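Hubmann Residence, household services briefing
Speaker notes – Marlies Berchtold
Session 2: Drinkware in the shared dining rooms

Slide 1. Welcome colleagues from both buildings. Remind the room that questions will be taken as we go and that the linen schedule is a separate item.

Slide 2. State the scope. The residence served 3,844 place settings in December, and each one included at least one cup or glass. The present guidance was written when all drinkware was of a single pattern. Mixed sets are now in use on every floor, and the guidance must reflect that.

Slide 3. Sorting at the table. Staff are asked to clear cups onto a tray before anything else is moved. Glass goes on first and stands upright. Plastic follows. Tall tumblers are placed toward the middle of the tray, short cups at the edge. No cup is to be nested inside another of a different shape. Pause here, as the second building has followed a different practice.

Slide 4. Color. Residents on the upper floors choose their own cup and tend to keep to it. Color is therefore a practical matter and should be respected when tables are reset. Missing cups are reported to Fenna Nijs by the end of the shift.

Slide 5. Leave this one up for a full minute before speaking. Ask the room which pieces they would clear first.
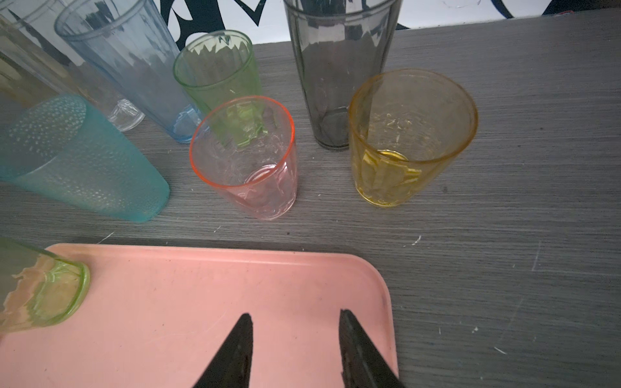
Rhodri Kneath asked at the rehearsal that the notes say plainly what to do with a cup found on its side, as his floor had been returning such cups to the shelf unwashed. The answer to give is that any cup found lying down goes to the wash, whether or not it has been used.

Continue with the turquoise cup, then the amber and smoky gray glasses. Mention that patterned surfaces, raised or embossed, need a soft brush as well as the machine.

Slide 6. Trays. Three per dining room, wiped between sittings. Replacement requests go through the usual form.

Close by handing over to Hubert Eder for the linen schedule.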